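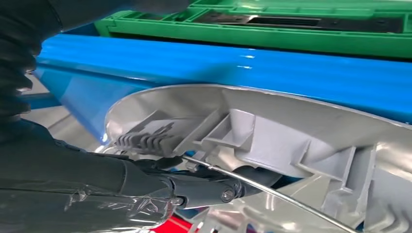
*Inside face of a grey molded part, with its ribs and pockets.*

## About Koltholm

Koltholm makes and finishes molded plastic parts for other manufacturers. Yaroslav Kostiuk started the company with one press in a rented unit on Savchuk Road. We now run 8 presses and employ 19 people, all in the same building.

Most of our work is covers, housings and trim. The outside of a part is what the customer sees, but most of our time goes into the inside - the ribs, clips and box pockets that stiffen it and hold it in place. Thin walls can warp and clip teeth can come out short, so the inside face gets checked before anything is packed.

Our smallest run is 100 pieces. A typical order is closer to 1000. We keep customer molds on our own racks and service them between runs.

We also do light assembly, mainly fitting metal rods, pins and inserts. Larger assembly jobs go to our sister shop, Pluneck.

The plant closes for one week each November for press maintenance. Orders due that month should reach us early - the office can confirm dates.

Page updated August 17, 2025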